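Nov 15, 2021

# A demonstration should state its denominator

The open day at Guston's automation lab ran six stations in one afternoon, and I came away with useful notes from one of them. The other five showed finished behaviour, repeated on a loop, with no indication of how often it fails. I think this is a poor way to present robotics to people who may have to buy it or work beside it.

The station worth the trip was run by the Turkix group, who work mostly in simulation. Their task set is domestic: a rendered kitchen, one arm, drawers and small objects. The operator gave the figures before starting anything. The current controller had been run 1668 times since May, with drawer position, object position and lighting varied between runs. Failures were sorted by phase: approach, grasp, lift, transfer, release. Most fell in the grasp phase, and most of those involved objects lying inside a drawer, where the side walls limit the angles at which the fingers can enter.
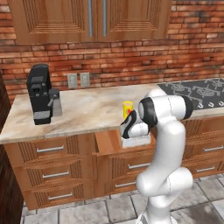
A visitor next to me objected that none of it was real. The objection is fair as far as it goes. Contact in a simulator is an approximation, friction is a number somebody chose, and a drawer in software does not stick in damp weather. The group said as much and listed the parameters they do not trust.

Even so, I would rather be shown a simulated result with a count attached than a physical one without. At the Lallamer station a real arm stacked cups for 11 minutes without a fault. I asked how many attempts had been made that morning and was told that it was "very reliable". That cannot be compared with anything.

My proposal to Guston is modest. Each station should carry a card with the number of trials, the number of failures, the conditions varied and the conditions held fixed. Where a person resets the objects between runs, the card should say so. The Cheng test sheet already has fields for all of these and fits on one side of paper.

The coffee was good, and the parking is still badly signed from the main road.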